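Progress report to the Wanyama Fund
Home Medicines and Small Containers Project, second reporting period
Prepared by Victor Mushi, Clista

I'm very glad to be writing this one. When we sent our first report in December we had a plan, a borrowed corner of the Jallow building and a lot of boxes still taped shut. Since then we have a working bench, a sorting routine that people like using, and the first printed guide is out the door!

The grant covered two things, the practice sets and the guide. Both are on schedule. We have spent 2,553 dollars on containers, labels and printing, and the second payment of 800 dollars has gone toward the handout for Brestora, our partner for home visits.

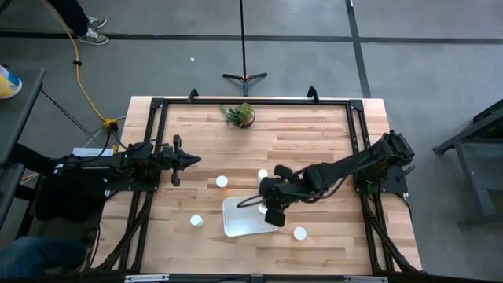
Our practice sets are built around the kinds of containers people have at home, and choosing them took longer than I planned. We wanted shapes that ask for different grips and different kinds of attention. Small white cups are in the mix, along with a shallow white tray with rounded corners, and the tray has become a favorite of mine – it gives each sorting exercise a place to begin and end. The light wooden table was a good choice too. I had wanted a plain white top, but white on white would have been hard on anyone with low vision, and two of our advisers told me so right away.

We ran seven practice sessions in this period. The early ones went too fast, so we cut the number of steps in the opening exercise and put the label reading later, after people have had time to handle everything. Feedback has been warm, and people asked for more odd sizes, big ones especially.

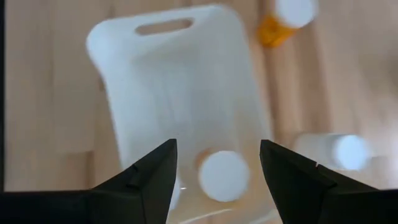 CONTAINERS AND LABELS

Large jugs are now part of the set, next to the pill bottles. Lifting and placing something bulky, then going straight to something small, is a real kitchen-counter problem and it makes for a lively session. Labels are the slow part. Our first batch used type that was too small, and the second peeled at the corners, so we have ordered a third from a different printer. I expect to have them before the next period starts.

The guide has grown a page on upright storage, which came straight out of the sessions. Bottles go caps up, with tall ones kept from hiding short ones, and anything that isn't medicine gets its own spot. 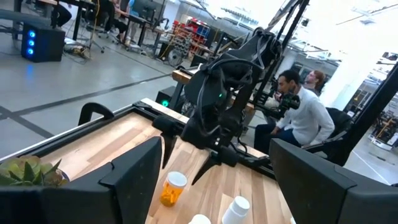 We are also testing a shorter version of that page for people who live alone and want a single sheet to tape inside a cupboard door. Brestora will try it on home visits and send us their notes.

Next period: finish the labels, print the single sheet, and run the evening sessions at 7 that so many people have asked for. We have no changes to request to the budget.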